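Ambaye Cable Reuse Project: progress report to the Stosura Fund
Prepared by Chaltu Abdella, Brendton

Dear Meifang Fang,

Thank you for your patience while we got this second report together, and for your kind note about the first one, which Ayantu read out to everybody over tea. You asked to hear more about the day-to-day work this time and less about the lease, so I shall try to do just that.

Since December we have taken in 327 kilos of unwanted leads and cords from offices, schools and one very generous church hall in Skidon. Of that, 278 kilos has been untangled, sorted and either passed on or sent for copper. The remainder is still on the shelves, and I would be fibbing if I said it was the easy part – we have all been guilty of picking out the nice neat ones first.

The biggest change is in how we bundle. Last year everything was wound up and tucked into itself, and by the time a box had been carried to the van it had all come undone again. Now each lead is coiled and fastened with a tie before it goes anywhere, and things have got a good deal calmer. Plugs and connectors are left sticking out of the coil where possible, so that whoever comes looking for a particular end can find it without undoing the lot.

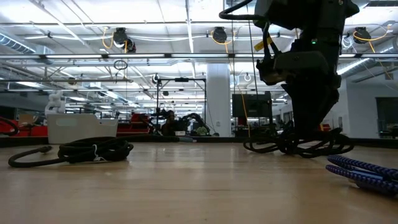 Bethel Gidey would still like us to go further, and has asked that nothing be tied until it has been tested, having spent too many afternoons cutting open tidy bundles to find a dead lead inside. It is a fair point and we mean to try it.

The braided cords have turned into a small question of their own. They come in with the black cable, people are fond of the colours, and they don't belong in any of our existing categories. For now they have a shelf to themselves, and Haziq Pillai is asking local craft groups whether they would like them.

On the money side, we have spent what we said we would on ties, bins and van hire, and a little less on heating. The 9 extra shelves are up. We should like to put the heating money towards a second cable tester, if you are happy with that, and I will send the quote separately.

With warm thanks from all of us,
Chaltu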